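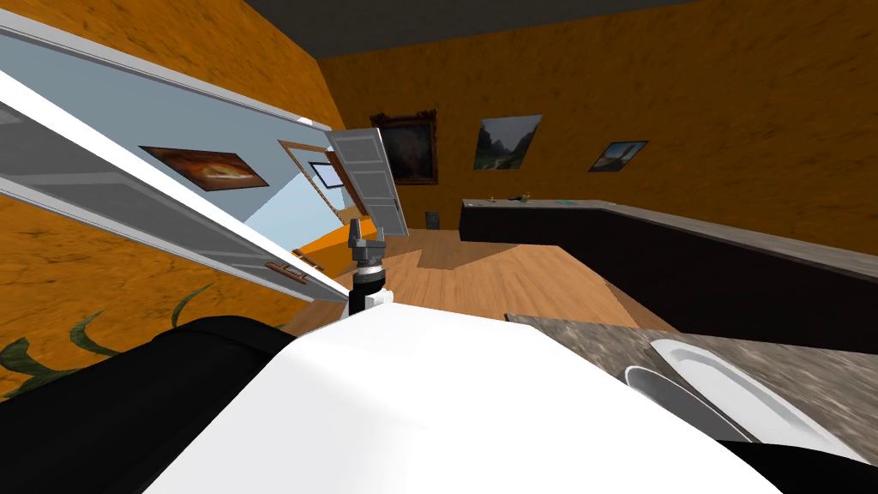

Pirkix Interior Door Seal Kit
Reviewed by Bjarke Kjærgaard

I bought this kit in December for the door between our hallway and the back bedroom. The house is 2,232 square feet on one floor, heated from one end, and the back bedroom is at the other end. By morning the hallway floor was cold enough that I kept shoes by the bed. I had already replaced the weatherstrip on the outside doors and wanted to see what sealing one inside door would do.

The kit costs $42 at Ondale, which is where I got mine. In the box there is a 200-inch roll of foam-backed strip for the sides and top, a bottom sweep with an aluminum carrier, a bag of screws, two small corner pads, and a folded instruction sheet. There is no drill bit and no saw. You will need both, plus a tape measure and a pencil.

Fitting the strip

A standard door takes up most of the roll. Mine is 80 inches high and 30 wide, so the two sides and the top came to 190 inches, leaving a short piece that I used for practice. If your door is wider than 36 inches you will run out. Pirkix does not sell the strip alone, as far as I could find, so for a wide door you would be buying two kits.

The adhesive is strong and does not forgive mistakes. Once I had pressed it down and left it for ten minutes it would not come up without tearing the foam. Wipe the stop with rubbing alcohol first and let it dry. The sheet says to peel the whole backing at once, and I would ignore that. Peel a foot, press a foot, then peel the next foot.

Thickness was my main worry and it did cause some trouble. With the strip on, the latch would not catch unless I leaned on the door. I moved the strike plate out by the thickness of a nickel and that fixed it. It took half an hour with a chisel, and the instruction sheet does not mention it at all. If you rent, or if you do not want to touch the strike plate, look at a thinner strip.
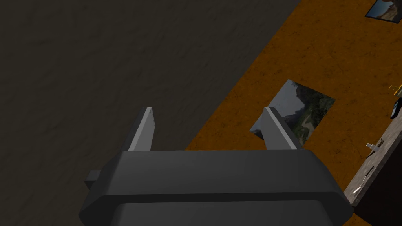 Gripper, with the two fingers set well apart.

Fitting the sweep

The sweep is the better half of the kit. It is a double fin of soft rubber held in the aluminum carrier, and the screw holes are slotted, so you can raise or lower it after it is on the door. I set it to just brush the floor. The carrier comes at 36 inches and has to be cut down for most inside doors. A hacksaw went through it in a couple of minutes. Pull the rubber out before you cut and trim it separately with a utility knife. I did not do this the first time and ended up with a ragged end, which is on the hinge side now where it shows less.

The screws in the bag are poor. Two of the heads stripped before they were all the way in, on a hollow-core door with pilot holes drilled. I threw the rest out and used pan-head screws from a jar in the garage.

The finish comes in white or brown. The white is a cool white, a little bluer than most trim paint. Against our older trim the difference is easy to see in daylight and hard to see at night. You can paint the carrier but not the rubber.

Three months of use

The draft along the floor is gone. I checked with a strip of tissue taped to a ruler, which is not scientific, but the tissue used to lean over and now it hangs straight. The bedroom holds its heat better through the night. I no longer wake up at five to turn the heater on.

It is also quieter in there, more than I expected. The dishwasher used to come through the door as a steady hum. I can still hear it if I listen for it. Voices are softer but not blocked, and nothing this thin will stop a television.

The foam on the latch side has started to flatten at about shoulder height, where people push the door closed. It still seals. I would guess it has a couple of winters left in it. The rubber sweep looks the same as the day I put it on, apart from lint, which it collects at a surprising rate. I run a damp cloth along it when I do the floors.

One problem I should mention is air return. With the door closed and sealed, a room with a supply vent and no return vent has nowhere to send the air. Our bedroom has a small transfer grille above the closet, so it has been fine. My neighbor Erasto Khaemba put the same kit on a room with no grille and the door now moves an inch by itself when the furnace starts. He has raised the sweep a bit and that has mostly cured it.
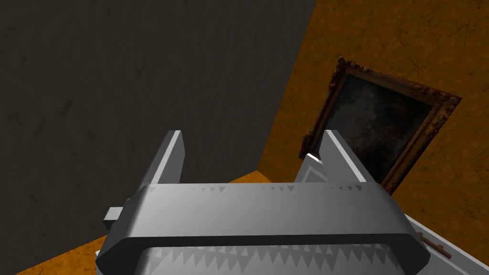

Compared with the other one

Before this I had a Van den Broek slide-on sweep, the kind with two foam tubes and a fabric sleeve that goes under the door. It cost less and needed no tools. It also worked its way out sideways every few days, and it dragged badly on the hallway rug. For a rental I would still buy that type. For a door you own and use every day, the screwed-on carrier is worth the extra work.

I also looked at an automatic drop seal, where the rubber comes down when the door closes. The hardware store in Palalstead wanted close to $300 for one installed, and that is more than I care to spend on a bedroom.

Rating

Four out of five for the sweep, three out of five for the strip, and one for the screws. I would buy the kit again at this price, and I am going to do the laundry room door next. If Pirkix ever sells the sweep by itself, I would get that and use plain foam tape for the sides.

Allow an afternoon for your first door. Mine took three hours, including the strike plate and a trip to the garage for screws.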